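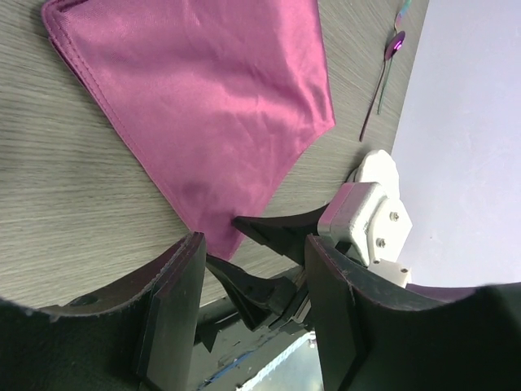

Satin napkins: how do you get them to behave?

tindis_tea
Hello all. I'm doing a birthday tea for my mum in June, nine of us round the table, and I've set my heart on pink satin napkins with the rainbow-coloured cutlery (she adores anything shiny, bless her). My trouble is that every fold I try slithers open before I've got to the next place setting! Is there a trick to it, or should I go back to cotton?

KatiaMartinelli
Oh, what a lovely idea! I'd keep the satin. Press them on a cool iron, wrong side up, with a tea towel over the top, then do a plain pointed fold and lay the spoon alongside. The fancy fans and roses are hopeless in satin, I gave up on those years ago.

villa_gran
I'm going to disagree with Katia, sorry dear. Satin looks beautiful and wipes up nothing at all. We had it at my niece's do and there was jam on everybody's sleeves. Cotton for hands, satin for show.

KatiaMartinelli
Well, that's fair about the jam! Perhaps put 2 paper ones by each plate as well?

Prundville Pete
Spray starch did nothing for mine except leave marks, so try it on a corner first. A ribbon round the middle holds them nicely.

tindis_tea
Thank you all, you are kind. Ribbon it is, and I'll hide some cotton ones in a basket for the scones. Now, does anyone know if that rainbow cutlery can go in the dishwasher?

villa_gran
I do mine by hand, love, and dry it straight away.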